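The Rice Cooker Shift

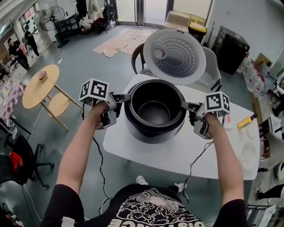 BARNDEN, April - 

42 shares | 2 comments

My job used to be packing boxes. Now I stand at a white table with a gripper in each hand and take hold of a rice cooker by the rim, so that a machine may someday do it without me. Puven, my employer, calls this a promotion. The pay went up 50 cents an hour, so I call it one too.

The target is 1000 good takes. I am at 200, and my opinion of rice has suffered. My hands, which I always thought of as fairly skilled, have become two gray fingers with cables on them, and I am slower than my grandmother.

What bothers me is who gets paid later. A packer sells an hour and it's gone. I sell an hour and Puven keeps it for good - every fumble included. I'd like a small cut each time some robot in Ohio lifts a pot the way I do. I asked. They gave me a longer lunch.

Share this | Comments (2)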